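Stillmont Technical College
Intro to Robot Learning
Handout 4: Teaching by Showing
Instructor: Mirjana Delić

Welcome back! Last week was all math, so today we get to the part most of you signed up for. We are going to talk about how a person shows a robot what to do, and what the robot keeps from it.

Two ways to show

The first way is hand guiding (you will also see "kinesthetic teaching" in the reading). You take hold of the arm, the motors go slack enough to let you move it, and you walk it through the job while the joint angles are logged. It feels wonderful the first time you try it. Your own hands give you a sense of where the arm gets stiff and where it runs out of reach. The catch is that your body is in the robot's view the whole time, and two arms at once is close to impossible for one person.

The second way is teleoperation, or remote control. You hold a pair of leader arms, or a controller in each hand, and the robot copies you. The camera sees only what it will see later when it runs alone. You do lose most of your sense of touch, so expect to squeeze too hard in your first few tries. Everyone does, and it gets better fast!
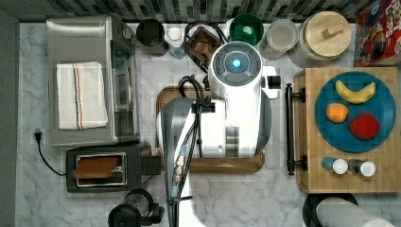
Choosing a task is where your project really begins, and I would love to see you pick something small. "Make breakfast" is far too big. Break it down until you can say in one sentence where the task starts and where it ends. Moving one piece of fruit is a great size for a first project: with a banana, an orange and an apple sharing one round plate, you already have three shapes to grasp and neighbors to avoid bumping. Toast is harder than it sounds, as a slice sitting in a toaster slot gives the gripper very little to hold. Write your start and end conditions on paper before you record anything.

What gets saved

One run through the task is called a demonstration, or an episode. For each time step we store the camera images, the joint positions, the gripper opening and the command the operator sent. Please keep the command and the measured position separate. They differ by a little lag, and that small gap carries useful information about contact.

How many do you need? Last year's Bowen group started with 52 episodes and got a policy that worked only when the objects sat in nearly the same spots. They went up to 96, moving things between runs, and the change was lovely to watch. Variety did more for them than the extra hours.

Habits of a good operator

Move at a steady pace. Pause as little as you can, because a policy that learns your pauses will sometimes stop and stay stopped. If you miss a grasp, back up and try again in the same episode, and mark it "recovery" in the log. Didier Riviere will show you the log format in lab.

For next time

Read chapter 3 of the Vundcombe notes and bring one task sentence, with its start and end conditions. Pairs are fine.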